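Table covering

From the household wiki kept by Maribeth Sarmiento

A table covering is any sheet, cloth, board or mat laid over a tabletop to protect it or change its colour. I've been fussing over them since I moved out of home, so forgive me if this entry wanders a bit (the one on tea towels is worse!). Teal is my favourite colour for the job, partly because a dark mug shows up on it so well and you can find your coffee with half an eye open.

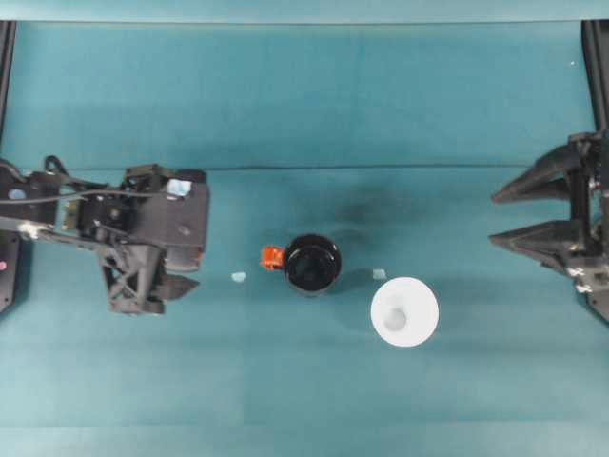 Names and sorts

My nan called any of them an oilcloth, whatever they were made of. Kojo Agbeko, who edits the kitchen pages here, says cover for the fitted kind and cloth for anything that drapes. I just say cover. Folded ones arrive with a crease across the middle, and that crease is stubborn – mine took the whole of July to settle, and a stack of cookbooks didn't hurry it along one bit.

Colour

Plain colours are harder to live with than patterned ones, I reckon, as every crumb is on display. On the other hand they're lovely to look at in the morning before anyone's had toast. Blue-greens shift a lot with the light, and I've had visitors swear the same cover was green at lunch and blue by dinner.

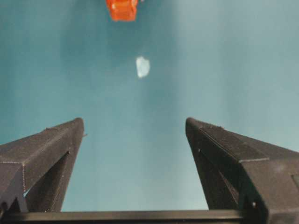 Plain teal surface, seen between two dark grey gripper fingers.

Mugs and rings

A mug ring wipes off most covers if you get to it the same day. Leave it over a weekend and you'll be there with bicarb and a damp cloth, muttering. Genalyn Galang swears by coasters. I own 15 and can never lay my hands on one.

Seams and joins

Where two surfaces meet you get a join, and joins collect everything: sugar, grit, that one grain of rice. I run a dry pastry brush down mine before wiping, otherwise the wet cloth just pushes the muck further in.
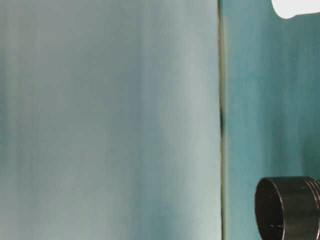

Storage

Roll it, don't fold it! An old wrapping paper tube does nicely. I keep mine standing up behind the pantry door, next to the broom.

See also: Coaster; Placemat; Tea towel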